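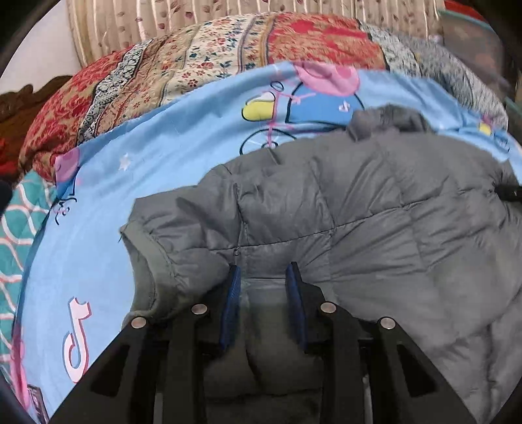 Gripper closed on a fold of a gray puffer jacket, on a printed bed sheet.

Visiting the Cilthorpe open day with a school group

Our school has been offered places at the Cilthorpe robotics open day in June. The notice mentions a garment handling demonstration. May students operate the hand-held grippers themselves, and is advance registration required?
Posted by Erosgate_Office, Jan 13, 2026

Bernadette Bouvier
I attended last year's open day with two classes. Students may use the hand-held grippers under staff supervision. Each student was asked to take hold of a jacket, lift it and lay it flat. Padded clothing is harder than it looks – the fabric folds differently with every attempt, and several students needed a second turn. Staff then explained how recordings of such attempts are used to train a robot arm. Groups must register in advance through the visitor office. Please state the number of students and any access needs. The hall admits 1,000 visitors for the day, and school places are assigned first.

hetico_visitor
We did not register and were admitted in the afternoon. The line was long.

Arnaud
I cannot comment on the grippers. Buses must use the rear entrance, and the parking lot closes at 2.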